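Rurkora Opens Sign-Ups for Its Summer Snack Box Exchange

STOLTOW, February 2018 — Rurkora, the neighborhood club that pairs up households who like to send each other good things to eat, is delighted to announce that sign-ups are open for this year's Snack Box Exchange, with boxes going out in July. 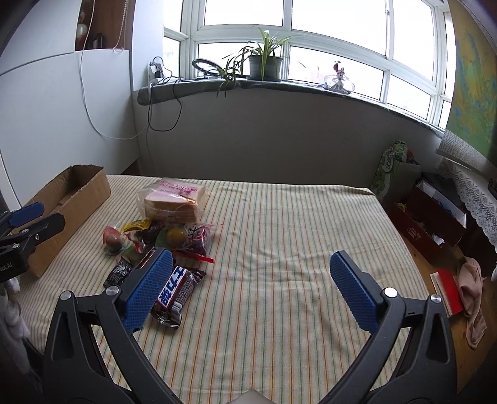 Sliced bread, wrapped candies and chocolate bars beside an open cardboard box.

Last year 400 boxes found their way to new friends, and we would dearly love to see more of them this time. Each household fills one cardboard box with the treats it grew up on or can't stop buying, adds a note, and gets a box back from somebody else — often with sweets whose wrappers take a bit of puzzling out!

"I lay everything out on the bed first and move things around until I'm happy," said Imelda Samonte, who runs the exchange. "My daughter thinks I take far too long over it, and she may well be right, but I do enjoy it."

Packing evenings will be held at Dokesora Hall for anyone who would like company, tape and a cup of tea. There is room for 45 people each evening, and children are very welcome. Boxes should weigh no more than 2 kilos when closed.

Sign-up is free. Forms are at the Dokesora Hall front desk, and questions may be sent to Knut Sauerland at the Rurkora office.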